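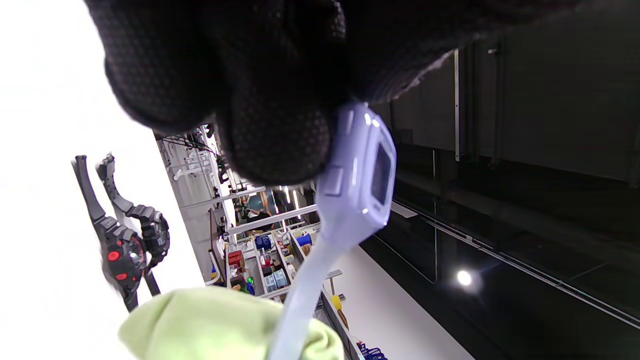

Chun-yin Fu replied at 4:10 that the drops at the Prurville shop are a grip force fault, and that loading the Sistia patch would clear them.

I doubt it. We loaded that patch in June and the log still shows 33 drops in 151 picks. Force readings on the failed picks match the good ones. What differs is the wrist angle: on most failures the Ureck arm had turned before the jaw reported closed.

Tried so far: new jaw pads, slower lift, full recalibration. No change from any of them.

Please don't close this as fixed again on the strength of a bench test. Bench straps are flat. I want the raw timing from the Chow controller for error 9.

Status: open, waiting on vendor.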